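Sellivero Twin-Arm Home Kit

Sold by Traltbridge | Kit no. 448 | Ships assembled, grippers fitted

Hi, I'm Cristian Tamayo and I look after the Sellivero line here at Traltbridge. I write these pages myself, so if something reads oddly, blame me and drop me a line!

The Twin-Arm is our kit for people who want to work on ordinary household jobs: bedding, laundry, tidying up, that kind of thing. You get two arms, a gripper for each, a head camera, and the software to drive the lot. We've been selling it since February and I've had one on the go pretty much the whole time (my desk has suffered).

What I like about it

Two arms make such a difference with fabric. A single arm can pick up a pillowcase, sure, but then it just sort of hangs there. With a second gripper you can hold one corner and go looking for another, or steady a pillow while you fuss with the cloth under it. I've tried plenty of single-arm setups on bedding and I always end up wanting another hand.

The fingers are slim and black, and they slide in low along a mattress without much trouble. They do like a bit of slack in the cloth, so very tight sheets are harder going. I'd start with something loose like a pillowcase or a small blanket and move up from there.

Bedding work

This is where I spend most of my time with the kit. Set the arms at the side of the bed so both grippers can come in at mattress height, one on either side of whatever you're handling. Patterned cloth is nice to practice on, I find it much easier to follow in the camera view than plain sheets.
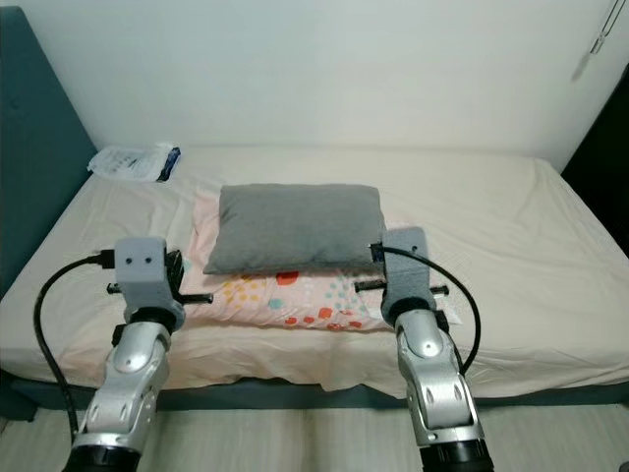 What's in the box

Two arms with wrist mounts
Two grippers, cables attached
Head camera and bracket
Control box and power supply
46 spare screws in a little tin (you will drop some, I promise)
14 cable ties
Printed setup guide

The stand is sold separately. We recommend the Tapia rolling base, but any solid base with the right bolt pattern will do fine.

Setting up

My first build took me a whole afternoon, mostly because I routed the cables twice. Leave a generous loop at each gripper so the wrist can turn freely, then run the rest down the outside of the arm. Do a slow sweep of both arms before you tighten the last ties. If a cable pulls anywhere, let out a bit more and sweep again.

Calibration is one button and a short wait. Keep people and pets out of reach while it runs, please!

A few gripes

The fans in the control box are louder than I'd like, and a very soft pillow can still squish out of the fingers if you close them too fast. Drop the closing speed in the settings and it behaves a lot better. I'd also love a longer power cord.

Price and ordering

The kit is $654 a month to rent, with a three-month minimum. Orders placed by 26th September get the Sallau carry case thrown in. Spare fingers and cables are on the parts page, and returns are handled from the same address we ship from.

Questions about bed height, reach or floor types? Use the form below and it comes straight to me.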